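Software Archivist / Emulation Engineer (part-time, contract)
Julavier Project, Erbridge
Posted Mar 27, 2018

Julavier was a time-sharing messaging and conferencing system that ran on campus terminals at Erbridge. The source code, system notes and a large part of the message files survive on tape. We are looking for one engineer to bring the system back up under emulation and keep it running for logged-in visitors.

Current state: 164 reels have been read and imaged. The images hold 2,146 source files, of which 435 do not yet assemble. Most failures come from missing macro libraries. The Khasawneh terminal emulator draws text correctly but drops characters when more than 7 users are connected to the same channel.

Duties
- Rebuild the macro libraries from listings and assembler output
- Fix the channel buffer fault in the terminal emulator
- Write a test suite for the message and live chat modules
- Document file formats, including the two index formats used before the disk change
- Answer technical questions from former users who are sending in printouts

Required
- Strong C, and the ability to read assembly language for a machine you have not used before
- Experience with at least one emulator code base, as author or regular contributor
- Version control with small commits and useful messages

Helpful
- Work with 60-bit or other odd word sizes
- Knowledge of early online communities, message boards or multi-user games
- Tape recovery experience
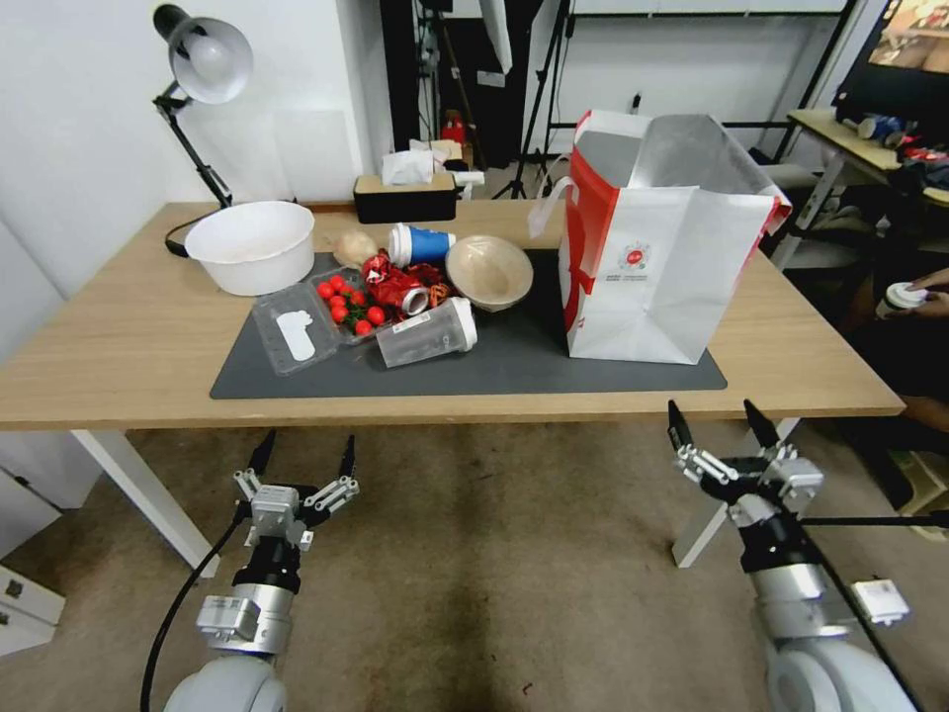 The contract is for 20 hours a week and runs through the end of November. Remote work is fine. One visit to the Nerkenstead office is required in the first month, and travel is paid. Pay is hourly and depends on experience; state your rate when you apply.

Message files contain private mail. The engineer signs an access agreement and works from a redacted copy except where a fault can only be reproduced on the original.

To apply, send a resume, a link to code you wrote, and one page on a bug you found in someone else's old software to Kamala Mudaliar, project lead. Plain text or PDF. Applications are read in the order received until the position is filled.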